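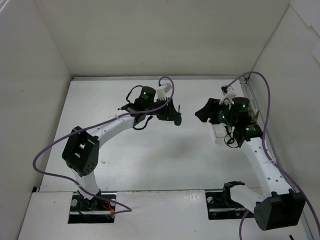 Posted by Heloísa Moura on 2 June 2021
Filed under: Squadron diary

My legs are wrecked and I smell like a campfire and I would go back out tomorrow if they let me. First navigation overnight at Tivcombe, done!

We got dropped at the bottom gate with our packs and a map each. I had practiced folding mine at home so the part we needed faced out, and I was very proud of that until Sergeant Moon had us all open them flat on the grass and orient them to north before we so much as touched a compass. So I refolded it, badly, and it stayed badly folded for the rest of the trip.

First came pacing. There's a stretch of the lower track marked out at 100 meters and you walk it, there and back, counting every time your left foot comes down. Mine was 66 going and 68 coming back, so I'm using 67. Dong-hyun (he's Sergeant Moon in uniform but it's my diary) says it changes uphill and with a heavy pack, and wow does it ever. By the top of the first climb I was taking these tiny granny steps and my number was useless. Next time I want to walk a hill with the full pack on and get a proper uphill number, and write it on tape on my compass lanyard like he does.

Then legs. Each of us got to lead one, and mine was the second, from the stream crossing to the old sheep pen on a bearing of 266 degrees. It doesn't sound hard! But you go into the trees right away and you can't see anything to aim at except more trees. I picked a birch with a split trunk, walked to it, took the bearing again, picked a mossy stump, walked to that, and so on. Abdul-Rahman was behind me checking and he only said "left a bit" once. We came out of the trees and the corner of the sheep pen was right there, a little to the right of where I was pointing. I yelled. I think I scared some actual sheep.

Edivaldo's leg went less well. He set the bearing with the map upside down, so we marched off with huge confidence the opposite way and had got all the way back to the stream before anybody spoke up. Dong-hyun had known from the first step and let us go, which I thought was mean for about ten minutes, and now I think I'll never put a map upside down in my life. Edivaldo took it really well. He redid the whole leg and was bang on.

Supper was ration packs. I got the pasta, traded the fruit bar for Edivaldo's chocolate, no regrets. Captain Mavromatis came up the track with the water cans and stayed to hear how the legs had gone, and she told us that on her first overnight as a cadet she slept with her boots outside and woke up to frost in them. Boots went inside after that, every single pair. It was June and warm but still.

I was on the early radio watch with Abdul-Rahman. You call in on the hour and log it, and in between you sit there and listen to owls. He's teaching me the phonetic alphabet backwards, from Zulu to Alpha, and I keep getting stuck around Quebec. Best part of the whole night, I'm not even kidding. The stars were ridiculous.

Morning was porridge, tents down, and a line sweep of the field for litter. We found one tent peg and it was mine.

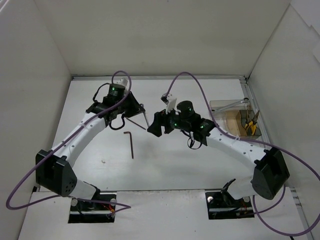 Stuff to fix before November

The next overnight is in November and it'll be colder and dark for a lot of it, so:

My pack was too heavy. I took two sweaters and wore one. I took a book!! The shelter cord was right at the bottom under everything, so next time it goes in the lid pocket with the headlamp.

Socks. I need another good pair, and I need to stop pretending the cotton ones are fine.

Learn contour lines properly. I can tell steep from flat, but I mixed up a spur and a valley twice and Dong-hyun made me trace both with a blade of grass until I got it. Captain Mavromatis says she has spare copies of the Tivcombe sheet if we want to practice at home, so I'm asking for one at parade.

Get my night bearing signed off. You have to lead a leg of 1000 meters in the dark with one other cadet, and Abdul-Rahman already said he'd be my second. I said yes before he finished the sentence.

Mom wants the tent out of the hallway, so I'm off to hang it on the line.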